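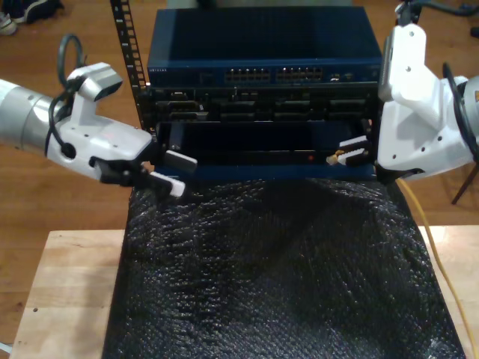 Skelis: two-arm rack handling, home build

README, last edited 2026-10-10

Skelis is a pair of robot arms set up at a table to work on rack-mounted network equipment. The job is narrow: bring both grippers to an open slot in a short stack, deal with the module or connector there, and back out without dragging anything. This folder holds the recordings, the control scripts and the notes needed to repeat the setup.

Maintainer: Paraschiva Ene. The build is done at home in spare hours, so replies can be slow.

What is in the folder

recordings/ – one subfolder per run, with joint positions, gripper opening and video
control/ – start-up, homing and playback scripts
mounts/ – drawings for the table clamps and cable guides
labels.csv – one line per run: task, result, free-text remark
CHANGES.txt – what was altered and when

There are 1000 runs in this release. Of those, 200 are marked "stopped", meaning I ended the run by hand. They are kept on purpose. If you only want finished runs, filter on the result column.

Tasks

seat: push a part home in the slot
pull: take a part out of the slot and hold it clear
hold: one arm steadies, the other does the work
plug: bring a small connector to the end of the slot

Each run has one task name only. Where a run wandered from one task into another, it carries the name of the task it began with, and the remark says so.

The stack

A network switch on top, an equipment chassis with rows of bays under it, and the working slot at the bottom. The order matters because the top unit limits how high the wrists can come in. Black bubble wrap goes under the stack and out over the front of the table. It protects the tabletop and gives a dropped part somewhere soft to land. It is also shiny and creased, and simple edge detection does badly on it. Cropping it out helped more than any filter I tried.

None of the gear carries live traffic. Some runs were made with power on, so a red light may show beside the slot. Do not use it as a sign of success. It isn't linked to the result column.

Setting up

1. Clamp both arms down before putting the stack on the table.
2. Lay the bubble wrap flat, then set the stack on it.
3. Leave slack in the cable at each wrist. A tight cable pulls the gripper off line near the end of its reach.
4. Run control/home.py with the stack pushed well back.
5. Bring the stack forward and check the slot height with the left gripper open.
6. Run control/slow_pass.py once before any recording.

The emergency stop must be within reach of whoever is running the arms. Keep hands off the table while either arm is enabled, including during homing.

File format

Joint positions are in radians, in order from base to wrist. Gripper opening goes from 0 (shut) to 1 (fully open). A run that reaches 3000 samples is closed by the recorder, even if the task is unfinished. These are marked "timeout", separate from "stopped".

Known problems

The right arm sags slightly after a long session. Homing again clears it.

The finger pads wear at the tips. They were changed in January, and runs from before and after the change grip a little differently. The pads column in labels.csv says which set was fitted.

Lighting was not controlled. Daytime runs have reflections on the wrap that move with the sun.

Things get left on the floor behind the table, shoes included, and they change between sessions. Mask the background if your model is likely to pick up on it.

Script 7 in control/ (arain_bridge.py) is unfinished. It was meant to pass commands to the Arain controller and does not handle a lost connection. Leave it alone unless you plan to fix it.

Use

Free to use and change for any purpose, with credit to the Skelis build. Send corrections to labels.csv as a changed line plus the run number.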